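The Great Mug Reckoning

It has been one full year since Candine stopped buying paper cups, and people keep asking me how it went. I am told I have opinions on this, so Shoshana Calloway has given me the space usually reserved for the parking update. The parking update is that there is still no parking.

When the cups went away last September, the plan was simple. Each person would bring a mug, use the mug, wash the mug and take the mug back to their desk. The first two parts went beautifully. By the end of the first month the sink in the second floor kitchen had become a kind of reef, and something had started to live in a travel tumbler from Grendalo.

We bought 199 plain white mugs for visitors and the forgetful. They were supposed to stay in the kitchens. They are now in the mail room, on windowsills, under the stairs and, in one case, holding up the short leg of the table in the Rusow room. If that one is yours, please leave it where it is until the table is fixed.
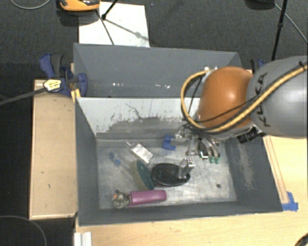

Do I have to wash a mug I didn't use?

You only have to wash your own. If you would like to wash someone else's, the sponge is on the left and your name will be spoken of kindly at lunch.

On the money side, the old cup order came to 4,000 a quarter, and that was before lids. Lids were a separate line and a separate argument. The white mugs cost us $2,939 once, delivery included, and the supplier, Aigner, threw in a drying rack that fits neither counter. It lives on top of the fridge now and collects takeout menus.

We have had two formal complaints. The first was that the white mugs are too small, and I agree with it. The second was that somebody keeps using the mug with the heron on it, which belongs to a person in billing who has asked me to print that she knows who it is. I don't, and I would prefer to keep it that way.

A few changes for the coming year. The dishwasher goes on at 4:30 every afternoon, so anything left in the sink after that stays with its owner. Mugs with mold get thrown out with no hearing. There will be a shelf by the back stairs for strays, and anything still on it at the end of the month goes to the thrift store, herons included.

Spoons will be covered next time. We are down to 2.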